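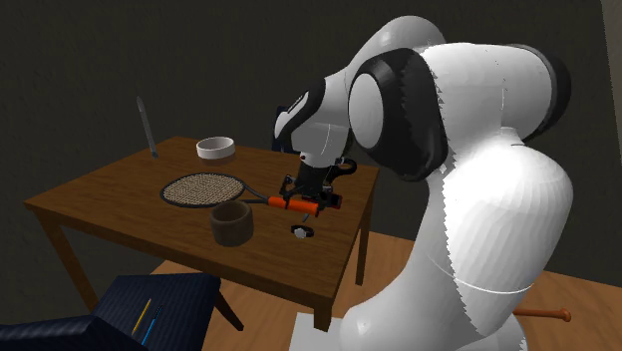 Comparing two simulated grippers on household objects

Smaranda Neagu, Hooman Farahani and Iresha Miah
Supervisor: Setareh Mousavi
Robotics Laboratory, Ikitz College
June 2019

Summary

We compared two grippers on the same simulated arm, picking everyday objects off a table. The first gripper, Pindeck, has two flat fingers. The second, Molefe, has three fingers that close towards a common centre. We ran 200 pick attempts with each gripper, using the same object positions for both. Pindeck did better on long thin objects such as the pen and the handle of the tennis racket. Molefe did better on the cup and the bowl. Neither could pick up the wristwatch often enough to be useful. We also changed the controller part of the way through the project, and this made more difference to the results than we had expected.

Introduction

The laboratory has one real arm and several groups who want to use it. Last year's group lost a lot of time changing grippers, and at the end they had too few attempts with each one to compare them fairly. Our supervisor suggested that we do the whole comparison in simulation and leave the real arm to a later project.

The question we set out to answer was which of the two grippers we should recommend as the one left on the arm by default. We did not try to find the best gripper for every object. Most student projects in the laboratory pick up one or two kinds of thing, and they need something that works without much adjustment.

The simulator

We used Clamgate, the simulator written in the department. It handles rigid bodies, friction between surfaces and the motors in the arm. It does not handle soft materials, so straps and strings are treated as rigid shapes. This matters for the watch and for the racket, and we come back to it below.

The room has a plank floor, a plain dark grey wall and a rectangular wooden table with the arm standing next to it. We kept these the same throughout. The objects were placed by a script that picks a position and an angle for each one and lets it settle before the arm starts. Objects could be placed on the chair or on the floor as well as on the table. We only counted attempts on objects on the table, but we left the others in, as the arm has to plan its way round them.

The objects used for the picks were the tennis racket, a white bowl, a brown cup, a wristwatch and a grey pen. We chose them to give a spread of shapes. Hooman made the collision shapes, which are the simplified outlines that the simulator uses to work out contact. The racket took the longest. His first version filled in the whole head as a solid plate, and the fingers behaved as if they were hitting a tray whenever they came near the throat. The final version has a separate shape for the frame, the throat and the handle, with a thin sheet for the strings.

The grippers

Pindeck has a boxy black housing and two fingers that stay parallel as they close. It is narrow from one side and wide from the other, so the planner has to choose the wrist angle carefully when there is something close to the target.

Molefe has a round body and three fingers. It does not matter much which way the wrist is turned, which makes planning simpler. It takes up more room on all sides, though, and it needs to come straight down on the object.

Both were fitted to the same wrist bracket. We set the same friction value for all the finger pads and the same limit on closing force, so that the comparison would be about shape. Iresha checked the limits by closing each gripper on a fixed block and reading the contact force. Molefe was found to be using a higher limit left over from an earlier file, and we corrected this before the main runs.

Method

Each attempt followed the same steps.

1. The script places the objects and waits for them to stop moving.
2. The target object is chosen from those on the table.
3. The planner looks for a grasp and a path to it. If it finds none, the attempt is recorded as "no plan".
4. The arm moves to a point above the grasp, comes down and closes the fingers.
5. The arm lifts the object and holds it.
6. The attempt is recorded as a success if the object is still between the fingers at the end of the hold.

An attempt was stopped after 3,000 simulation steps if it had not finished. The placements were saved, so that every attempt with Pindeck had a matching attempt with Molefe. We did not remove difficult placements. In some of them the cup stood over part of the racket head, and in others the watch lay close to the handle.

The picture at the top of this report was rendered with Pindeck fitted and the racket as the target. The fingers are closed on the orange handle near the grip end. We recorded one picture like this for each attempt at the point where the fingers had closed, and used them when the log did not explain a failure.

The controller

We began with a position controller. It sends the fingers to a fixed closing distance and stops there. This was easy to set up, but the distance had to be given separately for each object, and a small error in height or position led to a bad grasp. On the pen, the fingers would often stop just short of touching it. On the racket handle they tried to reach a distance smaller than the handle, and the simulator answered by pushing the racket out sideways.

Smaranda replaced this with a force controller. It closes the fingers slowly until the contact force reaches a set value, then holds that value during the lift. We tested this on a small set of 90 attempts before using it for the comparison. The failures where the object shot out of the fingers stopped completely. The force controller is slower, and a few attempts that would have finished under the old one ran out of steps.

All the results given below are from the force controller. The earlier results are in the project folder and should not be mixed with these.

Results

Tennis racket. Pindeck was clearly better. With the racket lying flat, two parallel fingers can close on either side of the handle and the lift is steady. The head is heavy compared with the handle and it tips down as the racket leaves the table. This happened with both grippers. With Pindeck the racket usually tipped a little and stayed in place. With Molefe the third finger came down beside the handle without much to hold, and the racket turned until it slipped out. A grasp nearer the throat reduced the tipping, but the planner avoided it when there was another object close to the head.

Pen. Pindeck was better again, although neither gripper was good when the pen was standing on its end near a corner of the table. The planner tended to choose a path from the side and knock it over. If the pen was lying down, Pindeck picked it up in most attempts.

Cup. Molefe was better. The three fingers centre themselves on the round wall, so it did not matter if the position was slightly wrong. Pindeck could hold the cup by its rim with one finger inside, but the cup then swung during the lift.

Bowl. Molefe was better when the bowl was clear of other things. When it was near the back edge of the table there were many "no plan" results for both grippers, and more for Molefe, as its wide body needed extra space.

Wristwatch. Both did badly. The watch is small and low, and the fingers touched the table before they had closed far enough. The strap is rigid in the simulator, so an attempt that caught only the strap lifted the whole watch in a way that a real strap would not allow. We counted these as successes under the rule above but do not think they mean much.

Problems

The largest problem was time. A placement with many objects close together was slow to plan, and we ran these overnight on two machines. One of the machines had an older version of Clamgate, which gave slightly different settling positions. We found this when the saved placements did not match, and we repeated that part of the work on the newer version.

The grasp point on the racket was also set by hand at first. It was measured from the wrong end of the model, and the arm went to the strings. This was corrected early on and does not affect the results.

Finally, we used one friction value for everything. A real racket grip is not the same as a painted pen or a glazed bowl. Azucena Bañuelos, who read a draft of this report, asked whether the order of the two grippers would change with other values. We have only tried this for the cup, where lowering the friction made both grippers worse and Molefe stayed ahead.

Recommendation

We recommend leaving Pindeck on the arm by default. It is the better choice for long objects, it fits into narrower spaces and it can be made to work on the cup if the grasp is chosen by hand. Groups working only with cups, bowls and similar round objects should ask for Molefe. In either case the force controller should be used.

Further work

The next step is to repeat the racket and cup attempts on the real arm, which is free from July. The friction tests should be extended to the other objects first. The collision shape of the watch also needs to be redone with the strap in separate linked parts, if Clamgate can run it at a reasonable speed. Iresha has started on this, and the unfinished model is in the same folder as the saved placements.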